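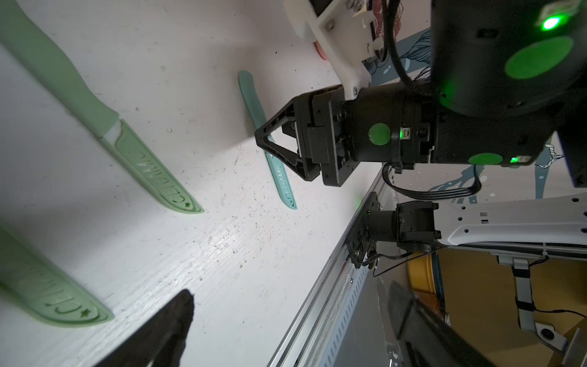
PROGRESS REPORTS / COMMUNITY FOOD

Home Cooking and Food Storage Program, second progress report to the Sekiguchi Fund
Prepared by Farzana Sivakumar, program coordinator, Pladia
Period covered: September to February

1. Where we are now

This report covers the second half of the first grant year. In the first report we wrote mostly about finding the kitchen and agreeing on the rent. Now the courses are running, so I can write about the work itself, and also about two things which did not go as we planned.

The program has 16 course groups. Each group meets for six sessions in the kitchen on Puvton Street or in one of the two school kitchens which we use in the evenings. A session is two and a half hours, including the meal and the washing up. In this period 822 adults took part in at least one session. The target in the grant agreement was 1073 for the full year, and we expect to reach it before the end of May, even with the weeks we lost in November.

Completion is a different question. We count a person as having completed the course when he or she has come to five sessions out of six. The evening groups are good in this respect. The morning groups are weaker, mostly because parents stay home when a child is sick, and then they feel shy to come back after missing two weeks. We have started to call people after the first missed session and not after the second. It is early to say if it helps.

2. What was taught

The six sessions keep the order we described in the proposal: planning a week of meals, dried beans and lentils, vegetables through the winter, bread and flatbread, leftovers and safe storage, and one open session where the group chooses. The open session was changed a little. At first each group voted at the fifth meeting, but this left us only a few days to shop. Now they vote at the third meeting.

The beans session is the one people speak about most afterwards. Many participants grew up with beans at home but now buy them only in cans, because they think the dry ones need a whole day. We soak one batch overnight before the class and cook another from dry in the pressure cooker, so both are ready to taste at the same time. The cost per plate is written on the board. Some groups argued with our numbers, especially for the price of gas, and we corrected the sheet in January.

Safe storage was the hardest to teach well. The first version had too much reading, and it was a long list of temperatures and days. Habibur Kanagaratnam, who teaches the evening groups, rewrote it so that every table receives a box of common foods and decides together what goes to the refrigerator, what goes to the freezer and what must be thrown away. After that we look at the correct answers. Cooked rice always causes the longest discussion. The new version takes twenty minutes more, so we took away the part about labels for home canning, which very few people do here.

Cutting and knife handling is not a separate session. It is a short part at the start of each first meeting: how to hold the food, how to pass a knife to another person, how to wash it and put it away. There were three small cuts in this period, all treated with the first aid kit in the kitchen. None needed a doctor.

3. Language and materials

The recipe booklet is now in four languages. The translations were paid from the materials line, as agreed by email in October. We found that measuring words are the real difficulty. A "cup" is not the same thing for everybody, and in two of the languages the translator had to choose between a tea glass and a metric amount. We decided to give grams and milliliters everywhere, and to put a drawing of the measuring cup from our kitchen on the inside cover.

We also printed a one-page weekly plan which can be put on the refrigerator door. The first printing had the days too close together and people could not write in the boxes. The second printing is wider. We have 101 copies left of the old one, and we use the back side for shopping lists.

4. Problems in the period

The kitchen on Puvton Street was closed for nineteen days in November because of a leak under the floor. The landlord repaired it at his own cost, but we had to move four groups. Two of them went to a school kitchen, and the other two waited and finished in December. In the groups that waited, fewer people came back. I think if this happens again we should move everybody at once, even to a less comfortable place.

The second problem is child care. In the proposal we wrote that Gistorum would provide a child care worker for the morning groups. They did so in September and October, and after this their own funding ended. We have covered the mornings with our staff since then, but this takes one teacher away from the cooking, and the groups feel the difference. We ask the Fund to look at the request in section 6.

A smaller matter is the dishwasher, which is old and needs a long time. Participants wash by hand while it is running, and some of the best conversations happen there, but the session often ends late and the evening groups have to catch the bus at 9:10.

5. What participants told us

At the last session we give a short form with five questions. It can be filled in any of the four languages, or a teacher can write the answers. I include a few answers as they were written.

"I cook more at home now, maybe four times in the week. Before it was two."

"I liked the bread. The soup was too plain for me, please put more pepper."

"It would be better if the class was closer to the station."

"My son eats lentils if I do not tell him the name."

The comment about the distance came many times. The school kitchens are closer to the station, but they are available only after 5:30, so for the morning groups we do not have another choice at the moment.

We also asked people to keep their food receipts for two weeks before the course and two weeks after. This did not work well. Only a small part of the participants brought both sets, and the ones who did are probably the most organized persons in the group. For this reason I do not give an average saving in this report. For the next period we would like to try a simple question at the start and at the end: how many times last week did you throw away food, and what was it.

6. Budget and request

Spending is inside the plan on all lines except two. Food is a little over, mainly from oil and eggs. Transport is under, because the school kitchens already have most of the large pots and we do not need to carry ours. The detailed table was sent separately in the Fund's own format.

We request permission to move the unused part of the transport line to child care, so that we can employ one person for three mornings a week until the end of the grant year. It does not change the total. If the Fund agrees before the end of March, the person can start with the spring groups. We already spoke with a candidate who has worked with Gistorum and knows many of the families.

7. Plan for the next period

– Five new groups start in April, three in the evening and two in the morning.
– The storage session will be used in its new form by all teachers, and Habibur will visit each of them once.
– The booklet will be reprinted with the corrected prices and with larger letters on the recipe pages.
– The question about thrown-away food will replace the receipts.
– We will ask the landlord about replacing the dishwasher, and share his answer with you.

A visit from the Fund is welcome at any session. The evening groups begin at 6:00 and eat at 7:45 – visitors are normally given an apron and some onions. Please write to me one week before, so I can tell the group and buy enough food.

Farzana Sivakumar
Pladia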